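Section 5: Arranging Your Oteo Fruit Stems

1. Lay the grape bunch on a clear, pale tabletop and take a moment to look it over before you start fluffing. 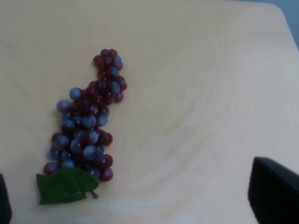

Fig. 5-1. Grape bunch lying flat, leaf at the base.

2. Ease the leaf out gently with your fingertips until you like the way it sits – there really is no wrong answer.

3. Turn any small stem slowly, and never past 90 degrees.
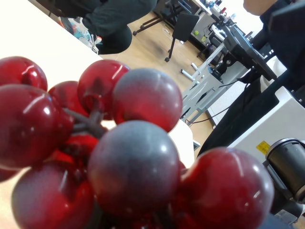

Fig. 5-2. Short gray stems meeting between the berries.

Note: Color and shine vary a little from one berry to the next, and we think they look all the nicer for it.

Caution: Decoration only. Keep away from small children and pets. For a spare leaf, ask for part 3075.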